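Ernar — the garden notes dataset

README, last tidied up in June

Hello! If you've found your way to this folder you probably either grow things or like spreadsheets, and with any luck both. Ernar is my record of what I sowed, when I sowed it, and whether it came to anything. It began as scribbles on the backs of seed packets and it's now one CSV file with 396 rows, plus a folder of pictures and this readme.

I'm a home gardener with an allotment, so please don't expect laboratory standards. I do try to be consistent though, and I've gone back over the early rows to make the dates and spellings match the later ones.

What's in the main file

Every row is one sowing. If I sowed the same beans twice, that's two rows. The columns go like this:

bed — Curkura, Cele or Evetik. These are my names for the three beds. Curkura is the sunny one by the fence, Cele gets the shade after lunch, and Evetik is the raised bed with the better soil.
crop — plain everyday name, lower case, singular. So "beetroot", "runner bean", "leek".
variety — copied from the packet. Blank if the seed was swapped or saved and I never knew.
sown — the date it went in, whether in a tray or straight in the ground.
method — tray, module or direct.
came_up — date of the first seedling. Blank means nothing ever showed.
planted_out — blank for anything sown direct.
first_pick — the day I first ate some of it.
slugs — 0 for no damage, 1 for a few holes, 2 for properly chewed, 3 for gone.
notes — whatever I felt like writing. There's some grumbling in here.

The slug column is the one people ask me for most, and it's also the one I trust least. I score it on a Sunday when I do my walk round, so a plant that went from perfect to stump on a Tuesday night gets a 3 with no 1 or 2 before it. Treat it as a rough guide.

Pictures

The pictures folder sits next to the CSV. They're all small enough to email.
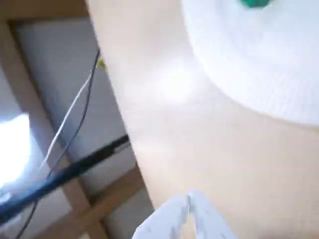
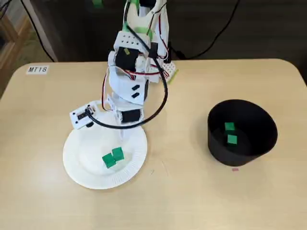
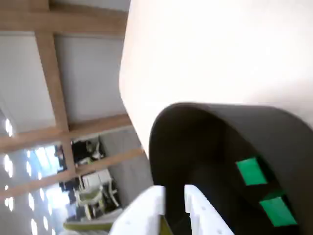 Middle picture: the white arm over a paper plate.

Things to watch out for

Rainfall isn't in the file. I had a gauge for a while and kept forgetting to empty it, so I took that column out altogether — a bad number seemed worse than a missing one.

The first 20 rows were typed up from memory and old packets. The sown dates in those are good to the nearest week and no better. I've put "early" in the notes column so you can filter them out.

Evetik was refilled with bought compost part way through. Carrots did much better in there afterwards (and the forked ones nearly stopped!), so if you're comparing beds, look for the row where the notes say "new compost" and treat before and after as separate beds.

Courgettes are a bit over-represented. I like courgettes.

Watering isn't recorded either. I water in the evening in dry spells, Cele least of all as it holds on to moisture, and that's as scientific as it gets.

Using it

Help yourself. It opens in any spreadsheet program, and the dates are all year first, so they sort properly. If you make a chart out of it I'd love to see it, especially anything on peas, where I can't work out why the direct sowings beat the trays in Curkura and lose to them everywhere else.

If you spot a mistake, send me the row number and what you think it should say. Corrections go in at the end of each season, when the beds are cleared and I've got time to sit indoors.

Still to do

Split "lettuce" into leaf and heart.
Add a column for saved seed.
Type up the garlic, which is still in the blue notebook.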